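About Us

Hi, and welcome to Wultier! I'm the one who answers the emails, packs most of the orders and burns the toast in the back kitchen, so if you've ever written to us, we've already met.

Wultier is a small seed company. We grow, clean and sell vegetable and flower seed for people with ordinary backyards, short summers and not a lot of free time. I started it after a truly awful year of tomatoes. I'd bought beautiful packets from a big catalog, did everything the label said, and got three green marbles before the first frost. My neighbor, meanwhile, was leaving bags of ripe ones on my porch from plants she'd been saving seed from for ages. She gave me an envelope of them (an old gas bill envelope, I still have it) and that was pretty much that.

The first season I sold 257 packets, all of them tomatoes and beans, from a folding table at the Jutcombe spring fair. I'd written every label by hand and spelled "Cherokee" two different ways. People were very nice about it! A lot of them came back the next year and brought me seeds of their own, and some of those are still in the catalog.

How we got to Zelcombe Road

For a long time the whole business lived in my spare bedroom. Guests slept next to the squash. Then the old feed store on Zelcombe Road came up for rent, and I went to look at it one wet morning in March, and signed for it before lunch. It has thick walls and a cool back room, and seeds love both. It also has a loading door that sticks, so if you're coming to pick something up, knock hard or come around the side.

We're a team of six now, plus extra hands in the fall when the beans come in all at once. Everyone does a bit of everything. We clean seed, run germination tests, fill packets, argue over the catalog cover and eat a lot of soup. 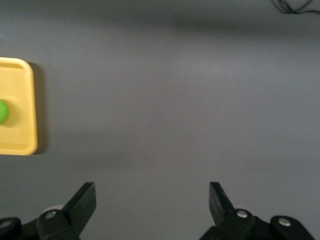 Our growing ground is a few miles out, on a slope we call Cavalcanti after the name painted on the gate when we got there. It's windy and stony and the deer think it belongs to them. I used to complain about it, but I've come around. If a lettuce can make a decent head up at Cavalcanti, it'll probably be fine in your yard too.

What we sell and what we don't

The catalog has 25 tomatoes in it, and yes, I've been told that's too many, and no, I'm not dropping any. Past that you'll find beans, peas, greens, squash, peppers that ripen early, and a growing list of cut flowers. Everything is open-pollinated, so you can save your own seed and never buy that variety from us again. Some folks think that's a strange way to run a store. Maybe so, but the people who save seed seem to be the same people who want to try four new things every year, so it evens out.

We don't sell plants, bulbs or tools. We get asked about garlic constantly. I'd love to do garlic! We just don't have the room to dry it yet.

Every batch gets a germination test before it goes out, and we print the result and the packing year right on the packet. If a batch comes up low we either put more seed in or turn it into cover for the paths. If yours don't sprout, write to me and we'll send more, or a refund if it's too late in the season.

The seed swap

Once a year we clear out the front of the store and hold a swap. Bring seeds in anything that closes, put a name on them, and take home what you like. The next one is on 3rd September, doors open at ten, and there'll be pie. You don't need to be a customer and you don't need to bring anything if it's your first time.

Orders go out twice a week, more often in spring when it gets a little wild in here. For anything else, use the contact form. It comes straight to me, and I do like hearing how things grew, especially the weird ones.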